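ok so I am finally doing something about the kitchen in the Murthy Street place and you all get to hear about it, sorry in advance

background for the newer people: the kitchen is tiny. Cream cabinets, white counter, long metal bar handles that catch every belt loop I own. I love it and I also walk into it hip first every morning

the problem this week is towels. I had a drawer of 10 dish towels and somehow there was never a dry one when I needed it. They ended up on the counter, on the back of a chair, once in the bathroom (don't ask, I don't know either)

so November project, towel situation. Step one was getting rid of most of them. The thin ones went in the rag bag for the car, and the one with the burn mark went too, even though it was from my first apartment and I had feelings

kept 4. All red or orange-ish because I can find those from across the room without my glasses on!!

step two was a spot for the one that's in use. I tried draping it over the long handle at the end of the counter, and every time I opened that drawer it slid off onto the floor. Every. Time. Did that for maybe three weeks before I admitted defeat

then I tried one of those over-the-door bars from Stunness. It rattled and scraped the paint and the door wouldn't close all the way, so back it went. The refund took forever to show up on my Amex but it did show up

what I ended up with is embarrassingly simple. The red one just hangs by the white door frame now, right before the counter starts. One point near the top, the rest droops down into a big floppy diamond
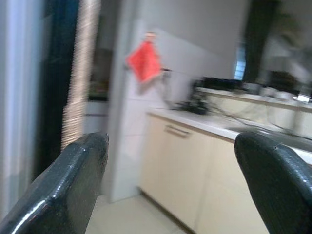 I like that I can grab it coming in from the hall and also from the sink if I lean. It dries way faster than it did wadded up by the faucet, and my hands go to it without me thinking, so I guess the spot is right

only downside is the bright color against all that pale gray and cream. My sister walked in and said it looked like a stop sign. She's not wrong. I'm keeping it

someone asked yesterday about washing. I do them hot, no softener (it makes them push water around the plate instead of soaking it up), and swap the hanging one every 3 days or so, sooner if there was raw chicken involved

next up is the counter itself, because it collects stuff like it's getting paid. I want everything that isn't used daily off there and into a lower cabinet, which means emptying a lower cabinet, which means dealing with the lids. Pray for me

I did look at a Rarnonitz wall shelf for the coffee things and then saw it was 180 dollars before shipping. For a shelf! A short one! I closed the tab and went and wiped the counter instead

if you have a lid system that has lasted longer than a month please tell me what it is, I'm serious, I will read every reply tonight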